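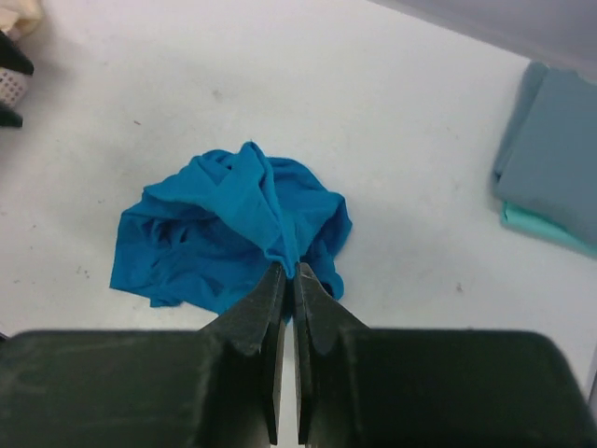 Genivaldo Bastos has been trying to get machines to fold laundry for a while now and he's not going to sell you one. "Shirts are the worst," he says, before I've even got my notebook open. "A box stays a box. A shirt is a different thing every time you put it down."

He runs the folding work at Vondley, a small outfit that started with shop-floor jobs. Packing, sorting, that kind of thing. Rigid parts, same spot every time. Those went fine. Then a laundry chain called Gekska asked about towels and tees, and here we are.

So can they do it yet? Long pause. "Sometimes." In October the team logged 396 tries at a plain T-shirt, start to finish. 277 came out good enough to put on a shelf. Bastos doesn't love that number. "You'd fire a person for it."

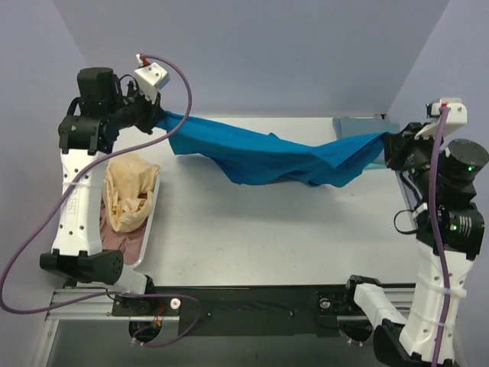 Most of the trouble is early on, he says. Finding a corner in a heap. Grabbing one layer and not two. "Once you've got both shoulders, you're nearly home – its the getting there." Speed is the other thing. A good fold takes 3 minutes. His mother does one in the time it takes to complain about it.

And the home? Dishes, beds, socks? He laughs at socks. Thinks a laundry back room will come first, one type of garment, good light, somebody nearby to fix teh jams. A family's hamper is a long way off. "Inside-out jeans. Hoodies with strings. I don't even want to talk about fitted sheets."

He still folds his own, by the way. Badly.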